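# Lens fell out of old metal glasses - can I put it back myself?

I have a pair of thin silver metal glasses, bought in 1986 according to the receipt still folded up in the case (I keep receipts, it is a sickness). They have had new lenses several times and the frame has outlived two cars and a kitchen. On Thursday I took them off to rub my eyes and the left lens went into the sink. Lens fine. Frame apparently fine. My mood less so.

The rim isn't snapped as far as I can tell. It still goes all the way round, but it has gone a bit wonky and is no longer the shape of the lens, which is a sort of rounded hexagon. When I try to push the lens in from the front it sits nicely along the top and then pops out at the bottom corner. There is a screw out by the hinge that I thought was for the arm, but I now suspect it does something else.

I rang the optician in town and they can fit me in a fortnight from now. They also offered to sell me a new pair in a tone I did not care for. My spare pair has a prescription from so long ago that I can read with it only if I stand in the hall and the book stays in the lounge.

Things I have to hand: a Pullico screwdriver set from a cracker, some superglue, tweezers, and a wife who says not to use the superglue.

Is this a job for a normal person at a table, or do I wait the fortnight?

*Posted in Small Repairs by* **hallway_reader**

---

**grommet11**

Superglue. Did mine in 2 mins, been fine since October. Tiny dab round the edge, push in, hold it. Bit of a cloudy patch on one side now but you stop noticing.

> **hallway_reader:** My wife has read this over my shoulder and left the room.

> **tinpot_annie:** Please don't. The cloudy patch is the fumes, it doesn't come off, and whoever has to fit the next lens will have to chip the stuff out of the groove.

> **grommet11:** works though

---

**tinpot_annie**

Wait the fortnight if you can bear it. If you can't, this is very doable, but the answer to your second paragraph is that you are pushing when you should be unscrewing.

On a full metal rim the lens doesn't snap in the way it does with plastic frames. The rim is a loop of grooved wire with a split in it, and the split is held shut by a small barrel and a screw, nearly always at the outer side near the hinge. Undo that and the loop opens by a whisker, the lens drops into the groove, and you do it up again. If you force the lens in with the screw tight, you either chip the edge of the lens or pull the wire into a new and exciting shape. It sounds as if you have made a start on the second.

What I'd do:

1. Put a tea towel down. A pale one, with its edges rolled up a bit. The screw is the size of a crumb and would like to live in your carpet.
2. Find the right screw. Some frames have two close together at the corner, one that is the hinge pin for the arm and one that closes the rim. The rim one is normally set into a little block that is visibly in two halves. Look before you turn anything.
3. Use a driver that fits. Cracker screwdrivers are made of cheese. A proper 1.2 or 1.4 mm flat blade costs very little, and mine is a Friesen from the market which has done years of service.
4. Undo it a few turns only. It doesn't have to come right out.
5. Seat the lens along the top first, then the nose side, then the bottom, and pinch the block shut with finger and thumb while you tighten.

If the screw was already slack, congratulations, that was the whole fault and you needn't bend anything. It's the usual cause. They work loose over the years.

If the thread has gone and the screw just spins, stop there. That is the optician's problem, and they do have a drawer of slightly fatter screws.

> **hallway_reader:** There are indeed two screws. I had been admiring the wrong one.

> **tinpot_annie:** Everyone does. Was the other one loose?

> **hallway_reader:** By about half its length. I'm now off to buy a screwdriver not made of cheese.

---

**oldbenchhand**

Agree with Annie on all of it, though I'd add something on getting the rim back to shape, as you say it has gone wonky and she was too polite to dwell on it.

I spent a good while behind the counter at a place called Rornent, long since a vape shop, and did repairs in the back. The ledger for my last year there had 1163 jobs in it and I would say most of the bad ones arrived after somebody had already had a go at home with pliers. So, first of all, no pliers. Not the good ones, not the ones with tape on the jaws. A mark in thin wire is where it will break.

With the lens out, hold the frame up by the bridge and compare the two sides. The good side is your pattern. Then lay the lens on top of the empty rim and see where they disagree. Usually it's one corner, and usually the bottom outer one, which fits with what you've said. Ease it with your thumbs, a little at a time, and check against the lens after every go. Thin silver-coloured frames of that age can be several different alloys. Some are soft as butter and some will spring straight back and laugh at you. If yours springs back, leave it alone, because the springy sort gives no warning before it snaps.
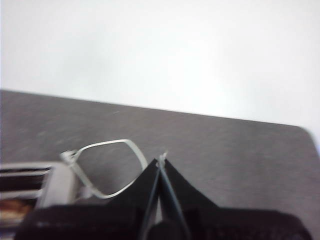
An empty rim always looks more bent than it is. Those six-sided shapes with the softened corners were never meant to be symmetrical, so don't go straightening a curve that was put there on purpose. Lay it on a dark matt table like the one in the photo and you can follow the line of the wire properly, the long arc over the top and the dip where it turns back underneath, with the little angular fitting at the side where the arm would join on. Shine on the metal is a nuisance for judging shape, so turn it about under the lamp until the glare moves. I'd do the looking on a dark surface and the unscrewing on Annie's tea towel, and if that means two tables then you have a more interesting house than mine.

Other odds and ends:

- Clean the groove before the lens goes back. After all those years it will contain things. Warm water, a drop of washing-up liquid and an old soft toothbrush, then let it dry properly.
- If the lens rattles once the screw is tight, there may have been a strip of clear liner in the groove that has perished. The trade name I remember was Todon, sold on a reel, though an optician will give you a few inches of something similar if you look sad enough.
- Don't do the screw up like a wheel nut. When it stops, it has stopped. Lenses can crack from the edge, and they wait until the next day to do it.
- A spot of clear nail varnish on the screw head keeps it from working out again. On the head, once it's tight. That is the only thing in the glue family I'd let near it.
- Leave it 30 minutes for the varnish before you put them on, or you'll find you have varnished your temple.

Try the lens both ways round before deciding it doesn't fit, too. The curve bulges outwards. I have seen a grown man bend a perfectly good frame to suit a lens he was holding back to front, and I've seen his face when I turned it over.

> **hallway_reader:** Reporting back. It was in back to front. Also the screw was loose, also the groove contained what I can only call sediment. Lens is now in, top first as instructed, and it stays put when I shake my head. The bottom corner has a hair's breadth of daylight that I intend to ignore.

> **oldbenchhand:** Don't ignore it for ever. Back the screw off one turn, press that corner home, do it up again.

> **hallway_reader:** Done, daylight gone. Nail varnish borrowed with permission. It wasn't clear, so I now have one coral screw.

> **tinpot_annie:** You'll have to do the other side to match.

> **grommet11:** superglue is clear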